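Chapter 4
Shelf Stock and the Reorder Point

A store holds stock in two places, on the shelf and in the back room. Most early accounts treated the two as one figure.

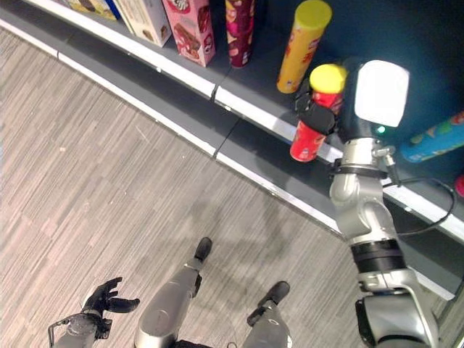
Tadeo Maldonado

The reorder point is the stock level at which a new order is placed. It depends on daily sales and on lead time. The Utalia grocers fixed it by hand from 1944.

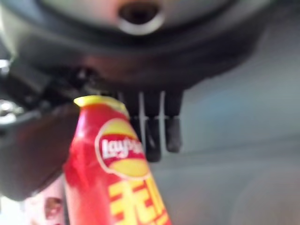 If sales run at 20 units a day and lead time is 4 days, the reorder point is 80 units before safety stock is added.

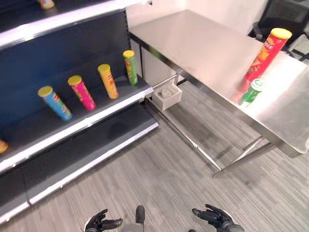 Safety stock covers variation in demand. Slow lines need little of it. Tall snack canisters with yellow lids, set in a spaced row, take up shelf depth quickly, so shelf capacity must enter the calculation. Section 4.1 defines the terms.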